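Trandville, Werkstattgebäude Belon, Raum 808
Prüfliste Tisch, Wände und Kleinteile - mit Bemerkungen
Monat: November
Geprüft von: Lise Turcotte
Gegengelesen: Solange Després

Die Liste gilt nur für Raum 808. Für Raum 816 gibt es ein eigenes Blatt, bitte nicht vermischen. Bewertung mit i. O. (in Ordnung), n. i. O. oder offen. Bei offen gehört immer eine Bemerkung dazu.

1. Tischfläche

1.1 Oberfläche ohne Risse und scharfe Kanten: i. O.
Bemerkung: Das Marmormuster in Beige macht es schwer, feine Kratzer zu erkennen. Mit der Hand abgefahren, nichts gespürt.

1.2 Fläche frei von Krümeln und Kleberesten: i. O.

1.3 Vordere Kante und Aluminiumschiene fest: i. O.
Bemerkung: Schrauben nachgezogen, keine war locker.

1.4 Gegenstände auf der Fläche einzeln durchgesehen: offen
Bemerkung: Die Dose mit dem roten Deckel klemmt beim Öffnen. Rand innen noch auf Grat prüfen. 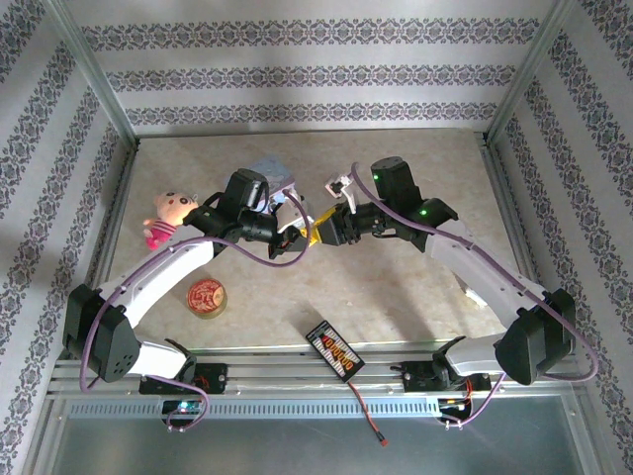 Raum 808, Tisch mit runder Dose, Plüschtier und Anzeigeplatine an der Vorderkante.

2. Wände und Pfosten

2.1 Tapete liegt an, keine offenen Stöße: offen
Bemerkung: Rechts löst sich unten eine Bahn auf Fingerbreite. Kleister von Kassa ist bestellt. Beim Nachkleben auf die Ornamentbänder achten, sie sollen in den Ecken wieder aneinander anschließen.

2.2 Eckpfosten hinten, Stand und Verschraubung: i. O.

2.3 Kein brennbares Material hinter den Wänden abgestellt: n. i. O.
Bemerkung: Zwei leere Kartons hinter der Rückwand gefunden und sofort entfernt. Punkt gilt damit als erledigt, wird aber beim nächsten Rundgang noch einmal angesehen.

3. Leitungen und Elektrik

3.1 Kabel ohne Knick und Scheuerstellen: i. O.
Bemerkung: Die lila Kabel hängen vorn in Schlaufen nach unten. Stühle nicht direkt davor abstellen.

3.2 Anzeigeplatine an der Vorderkante, Sitz der rot-schwarzen Leitung: offen
Bemerkung: Der Stecker sitzt, die Platine selbst liegt lose auf. Halterung von Ukico anfragen - Klebeband ist keine Dauerlösung.

3.3 Hauptschalter erreichbar und beschriftet: i. O.

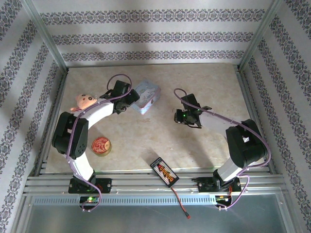 3.4 Mehrfachsteckdose nicht überlastet: i. O.
Bemerkung: Zulässig sind laut Aufdruck 3000 Watt, davon sind wir weit entfernt. Keine zweite Leiste dahinterstecken.

4. Dosen und Plüschtier

4.1 Blechdosen ohne Rost, Deckel ohne scharfen Rand: offen
Bemerkung: Die hellblaue Dose ist in Ordnung, der Aufdruck ist nur blass. Bei der runden siehe 1.4.

4.2 Plüschtier, Nähte und Augen: i. O.
Bemerkung: An Augen und Ohren gezogen, alles hält. Das rosa Tier nimmt Staub an, bitte ausbürsten und nicht in die Maschine geben. S. D. fragt, ob es ein Pflegeetikett gibt - ich habe keines gefunden.

5. Umfeld

5.1 Fluchtweg zur Tür frei: i. O.

5.2 Verbandkasten vollständig: n. i. O.
Bemerkung: Es fehlen 3 Pflasterstreifen und die Schere. Nachfüllung aus dem Lager holen, Entnahme dort eintragen.

Nachprüfung der offenen Punkte durch Solange Després, sobald Kleister und Halterung da sind. Das Blatt bleibt bis dahin im Ordner an der Tür.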